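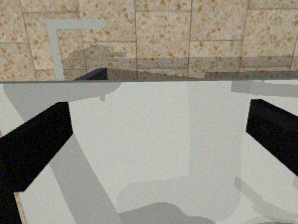
Re: Gevar in sim, wrist views
3 replies

Bernadette Ó Súilleabháin wrote:
> Did randomizing the textures help at all, or did it just
> make everything uglier?

Both. With 3000 rendered episodes the policy stopped caring what the table looks like. I envy it - I picked the camouflage. 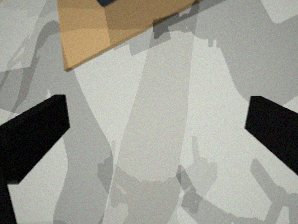

1. Textures: keep all 31.
2. Shadows: leave them on. Turning them off cost us 6 points on Clevach.
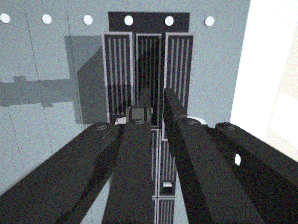
My own gripe is with the wrist encoder. It pools too early, so small detail goes missing before the policy sees any of it. Slats as thin as the ones on that dark panel straight ahead are what I'd test next, at double resolution. Objections by December, please.

Enda

2 shares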